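Home | About the Course | Projects | Archive | Contact

April
By Leonie Böttcher

Who Signs the Petition? A Report on the Missing Persons Notice Rule in Inutdale

When I picked this topic I expected to write in favor of the rule. Inutdale requires the town police to post a public notice within 40 hours of any report that a person under eighteen is missing. Supporters say the rule came from ordinary families who were tired of waiting. I had heard that so often in class that I wrote it into my first outline as a fact. After a term of reading minutes and talking to people I am less sure of it, and I am not convinced the rule does what its supporters say.

Background

The rule was adopted after a petition with 126 signatures was handed to the town council. The petition asked for a notice "without delay." It did not mention 40 hours anywhere. That number first shows up in a draft written by the council's legal adviser, Mr. Kettler, and I could not find a reason for it in the minutes. When I asked him, he said it was "a workable figure." I asked what made it workable and he told me it gave the police time to check with relatives. That may be true, but a day would give them time as well, and so would three.

The neighboring town of Korby has no such rule. Police there post a notice when the officer on duty thinks one is needed. People in Inutdale like to say that Korby is slower. I looked for figures to back this up and there are none, because Korby does not record the time of its notices. So the claim may be right, but the people repeating it have no way of knowing. 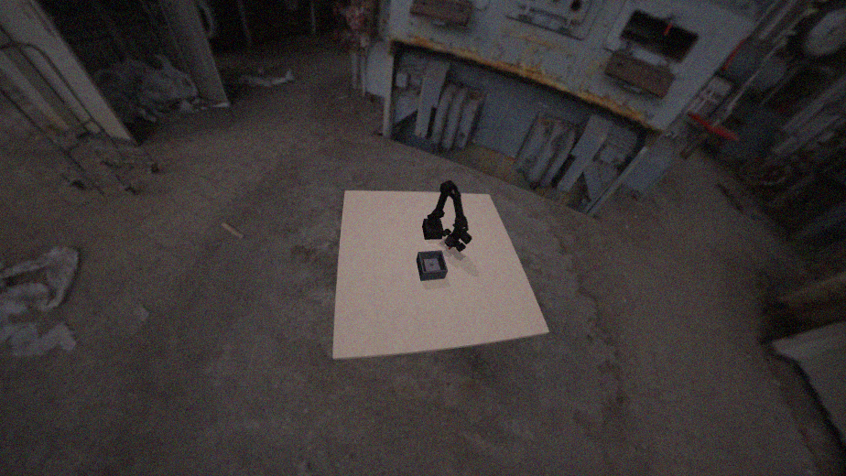 What the records show

Inutdale does keep a log, and the clerk let me read it at the front desk. Since the rule began, 2 notices have been posted late. The council's summary calls this "near full compliance." My problem is with what counts as a report. If a parent telephones and is told to call back in the evening, the clock starts with the second call. The log has a column for the time of the report but no column for earlier contact. A family could wait most of a day before the clock starts and the log would still look perfect.

I raised this with Mrs. Skoller, who helped collect signatures for the petition. She said the families she knew were mostly happy with the rule, though one mother had been told twice to wait. She would not give me the name, which I respect, but it means I can't check the story and I don't treat it as proof. It does fit the gap in the log.

I also asked her who the signers were. She thought that most were parents. The copy on file has names and streets only, so a reader can't tell a worried parent from a passerby who signed outside the grocery store.

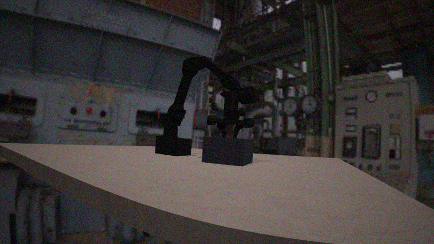

Figure 2. Robotic arm with its gripper above a dark gray block on the tabletop (computer rendering).

Limits of this report

I spoke with few people, and two of them had worked on the rule or the petition. The police declined an interview and sent a short printed statement, which repeated the council summary almost word for word. I did not contact any family directly. My teacher advised against it and I think that was right, but it leaves out the people who would know best.

Findings

The rule may help. I can't show that it does, and neither can the council with the log it keeps now. I would ask for two changes before anyone calls it a success - a column for first contact, and a written reason for the 40 hours. Korby should write down its notice times too, if only so that Inutdale has something to compare itself with.

I sent these points to the council office and got back a note saying they would be passed on. It didn't say to whom.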